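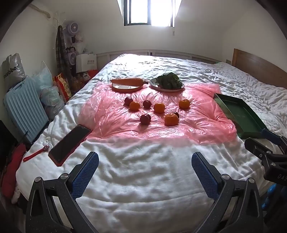

Spread sorting

Spread sorting, also called laying out or (in older household books) the open sort, is the practice of setting mixed fruit and vegetables out on a flat, covered surface so that they can be looked over, grouped and moved to the dishes, trays or baskets in which they will be kept. It is a home habit more than a trade method, and it goes on wherever there happens to be a broad level place to do it: a kitchen table, a counter, a clean floor, or quite often a bed, which in a small apartment may well be the largest flat thing anyone owns.

The word "spread" can mean the act of laying out, the sheet underneath, or the whole arrangement of produce once it is down. Most writers on the subject use it in all three senses without much worry, and this article does the same.

Background

People have presumably tipped out their baskets to see what was in them for as long as there have been baskets, and it would be hard to name a beginning. The first writer to treat it as a subject of its own was Anneliese Brandes, whose household guide The Open Table gave it a full chapter, with a good deal of affectionate grumbling about bowls that are filled from the top and never emptied to the bottom. Brandes described a spread as "a bowl with the lid off and the sides down," and the phrase is still repeated in cooking classes.

A later survey by Edvin Hägglund and Thitima Wannasri, published in March 2021 under the title Fruit at Home, gathered answers from roughly 4,000 households. The authors were interested mainly in where people put their fruit between the shopping bag and the plate, and they found spread sorting to be most common in homes with little counter space. Wannasri later wrote a warm and rather rambling essay on her grandmother's way of doing it, in which every orange was turned stem side up before anything else was allowed to happen.

The sheet

Almost any clean, wipeable material will serve. Thin plastic sheeting is a favorite over bedding, where juice and grit would otherwise find their way into the covers, and it folds away to nearly nothing afterward. Oilcloth lies flatter and lasts longer, though it is heavy to shake out. Cotton towels are kind to soft fruit but have to be laundered, and newspaper, once the usual choice, can leave ink on damp skins.

A thin sheet on a soft bed will wrinkle, and round fruit will settle into the folds whether one likes it or not. Some people smooth the sheet again and again as they work. Others leave the creases alone and let them do the job of a low fence, which suits plums and small tomatoes very nicely.

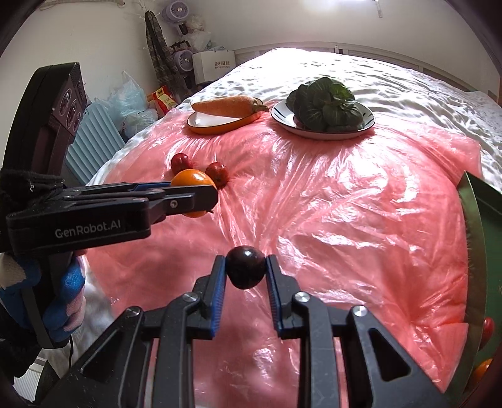 Small round fruit on a pink plastic sheet, with a carrot on an orange-rimmed plate farther back.

Grouping

The simplest grouping is by kind, with apples in one place, oranges in another and small fruit kept to the front where they can be seen. Grouping by ripeness is a little more work, and here the kinds are deliberately mixed, so that whatever should be eaten first ends up together. Brandes preferred ripeness. Hägglund, who cooked for a large family, is said to have preferred kind and to have defended it at length to anyone who came to supper.

Loose rows are the usual shape. They leave room for fingers to come in from either side, and a piece of fruit can be lifted straight up without rolling its neighbors. Very small or tender things are best taken gently at the middle, one at a time, and looked at all the way around before they are set down again.

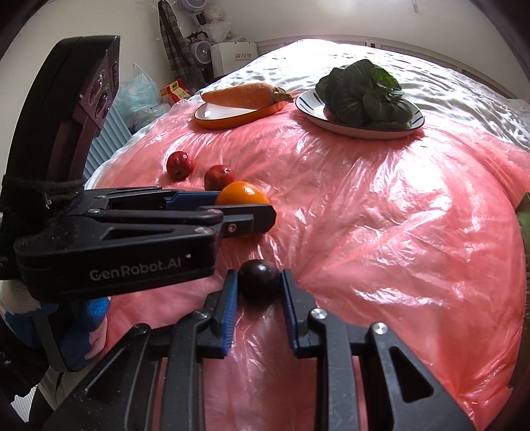
Color helps too, and more than one might expect. Dark plums disappear in a dark bowl but stand out beautifully against a pale or bright sheet, and the same goes for deep red apples. Several writers suggest choosing a sheet in a color that nothing in the kitchen shares, and pink is mentioned surprisingly often. Daylight is preferred to lamplight for looking at skins, and a spot near a window is worth the trouble of carrying everything across the room.

Plates for vegetables

Long and leafy vegetables are normally given plates of their own, set toward the back of the spread. A carrot laid lengthwise on an oval dish will stay where it is put, and a head of greens keeps its damp leaves off the fruit. The plates need not match, and in practice they seldom do. Vidar Sjöberg, in his notes to the second edition of Fruit at Home, recommended an oval plate for anything longer than a hand and was quite stern about side plates, which he thought too small for the purpose.

Trays and lids

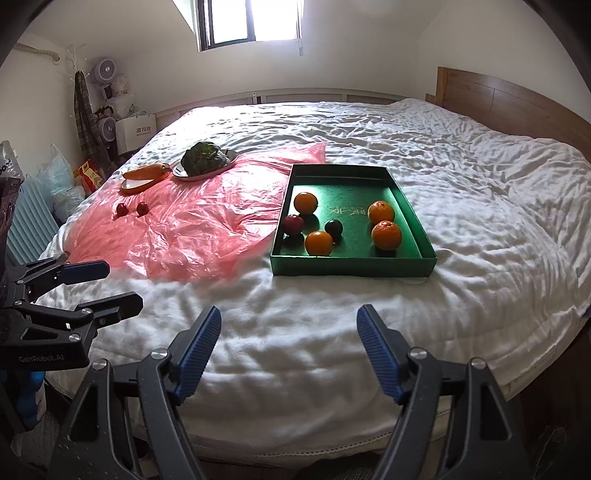
Once the sorting is done, or while it is still going on, the chosen pieces are gathered into something with an edge. Purpose-made fruit trays exist, and the Fagerlund tray, a shallow birch model with 2 handles, was for many years a common wedding present in the district where it was made. Still, a great many households simply use the lid of a gift box, which is stiff, light and free. A shallow green lid with faint gold characters on the bottom makes a perfectly good home for four oranges, an apple and a plum, with enough space left over that the fruit can be spaced out or nudged into a new order. The low sides stop anything from rolling onto the bedclothes, and the whole tray can be carried off to the kitchen when the bed is wanted again.

Paper-covered lids soften if they get wet, so fruit that has just been rinsed should be dried first. A lid that has gone limp at the corners can be lined with card and kept in service for another season.

Related customs

In the November apple suppers described by Åsmund Lundgren, the spread is left out all evening and guests pick from it as they talk. Lundgren recorded one such supper at which 200 apples were laid across two tables pushed together, sorted from sharpest to sweetest, with a cheese at either end. A smaller version, with plums and a pot of tea, is sometimes made for children who are home sick, usually right on top of the covers.

See also

Fruit bowl
Oilcloth
Root cellar
Serving tray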